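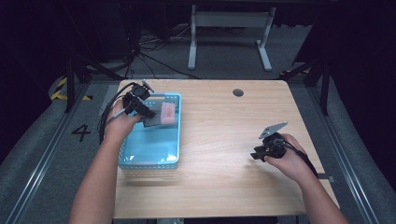
Granstead Shared Workroom
Minutes of the Members' Meeting, May

Meeting opened at 6:30 p.m. in the front room. Minutes of the April meeting were read and approved with one change: the lamp order went to Cekus, and the April minutes had it going to Brumier.

1. Tables

The light wood tables were discussed at length. Members agreed the tops should be kept clear at the end of every session. Bags, mugs and paperwork go on the shelf by the door, and anything left behind will be moved to the lost property box.

One member asked if the tables could be oiled. The delivery papers from Brumier do not say what finish is on them. Agreed to write to Brumier and ask before anyone puts oil, wax or polish on a top. Until there is an answer, wipe with a damp cloth and dry with a second one, going with the grain.

Felt pads for the table legs were approved. A bag of 400 came up as the cheapest per piece, but that is far more than the room can use. The smaller bag will be bought, at a cost of 77 dollars with the new door mat.

2. Sponges and baskets

The blue plastic basket stays as the home for the table sponge. It goes back under the sink after use. A request for a second basket for the back room was approved — same size if the shop still has it, any color.

Pink sponges are for tables only. Floors and the sink have their own cloths on the hook. Sponges will be changed every 2 weeks, and the old ones thrown out and not saved for other jobs.

There was a complaint about sponges being put away soaking. Please wring them out.
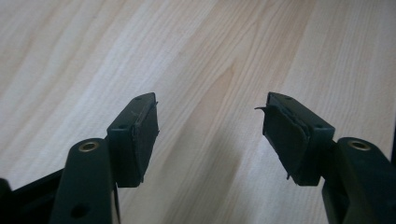
TABLE CARE AND ROOM USE

3. Marks on the tops

The room rules now say no hot pans or cups straight on the wood. D'Amico quoted for sanding and refinishing one top, and the quote was thought high. No decision. Carried over to the next meeting, when the answer from Brumier should be in.

A member suggested cloth covers for paint and glue work. Agreed to try this on one table first. Old bedsheets are welcome if clean.

4. Clearing up

Sessions will now end 20 minutes before the room closes so that there is time to wipe down. The sign-out sheet will get a new box for "table wiped." This passed with one vote against — the member felt 10 minutes was plenty.

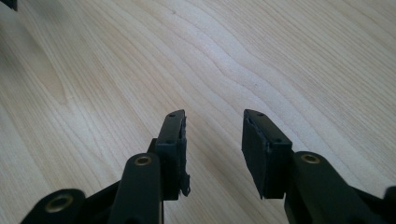

Bare wood tabletop, pale finish.

5. Other business

The carpet needs a proper clean. Prices to be brought to the next meeting.

The key box code will change at the end of the month. Members will be told in person and it will not go out by e-mail.

Meeting closed at 7:50 p.m. Next meeting in June, same room.

Print this page | E-mail this page
Shares: 2 | Comments: 0
Contact | © Granstead Shared Workroom | Back to top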